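Journals > Companion Animal Studies > Research Papers > Section 4

14 shares | 2 comments

4. Settling-in and return rates among older shelter cats

We were delighted by how willingly the Ostham shelter opened its records to us. The intake cards cover 200 cats aged eight or over, and the notes on them are wonderfully full: who hid behind the boiler, who would only eat from a saucer, who slept on the first lap offered. Cards of this sort are often thrown away once a cat has left, so to have the whole run was a real gift (and, we admit, a great pleasure to read).

4.1 Home visits

Each adopter was offered 2 visits, the first within a week of the cat leaving the shelter and the second in February. Visits were kept short and took place wherever the household usually sat, most often the kitchen. Visitors noted where the cat was when they arrived, whether it came out during the visit, and where its food, water and litter tray were kept. Adopters then talked freely about feeding, sleep and play, and many of them had a great deal to say! We coded these talks using the Szewczyk scale, which was first drawn up for kennelled dogs but proved a surprisingly good fit for shy cats once the items on lead walking were dropped.
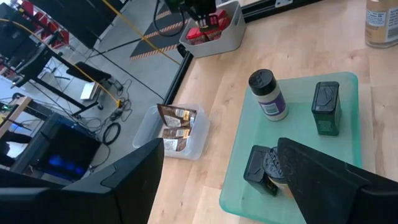 Figure 3. Light-coloured wooden tabletop with containers on a pale green tray.

4.2 Returns to the shelter

Of the 200 cats, 70 had spent time in a foster home before adoption, mostly through the Climow fostering scheme. These cats came back to the shelter far less often than those rehomed straight from the pens, and the gap held when we looked only at cats on daily medicine. We find this very encouraging. Foster carers had written long handover notes, and adopters told us again and again that they had kept these and gone back to them when the cat went off its food or took to hiding.

The result agrees well with the earlier Jetel survey of nearly 900 adopters, although that survey took in cats of all ages and asked about returns by post. Our own group is smaller and comes from a single town, and fostered cats may have been chosen for their easy tempers in the first place. We could not rule this out from the cards alone. Section 5 takes up the question using the carers' handover notes.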